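Section 3: Setting up the towel task (Girngate Robotics Club handbook)

I'm assuming you've done the power-up in Section 2 and the arm is sitting at home position. If it isn't, go back and do that first - I'll wait!

1. Wipe down the blue work surface and take everything else off it. Mugs too, please.

2. Fold your towel into a rectangle and lay it flat, long edges running left to right as the wrist camera sees them. I like the checked ones for this (the lines make it easy to tell when you've got it crooked).

3. Open the Zaltell panel on the laptop and set the gripper opening to full.

4. Set speed to 40 and leave it there until you've had a few good runs.

5. Jog the arm down slowly until both fingertips show up near the bottom hem, one towards each side. Stop there and check your wrist view.

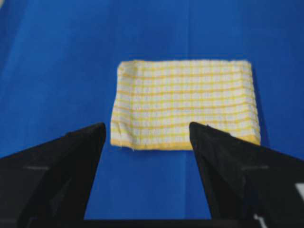 Wrist camera view, gripper open, folded towel on the blue surface.

A bit of overlap on one corner is fine at this stage. I used to fuss over getting both tips dead even and it ate up half my evening.

6. Press Record, wait for the beep, then start your grasp.

7. Save the run under your own initials. The club folder fills up at roughly 300 runs, so bin your duds as you go.

Note: if the panel asks for a port number, it's 2428.

Caution: keep your hands and sleeves off the blue area whenever the arm is live. If you need to straighten the towel, hit Pause first and wait for the light to change colour.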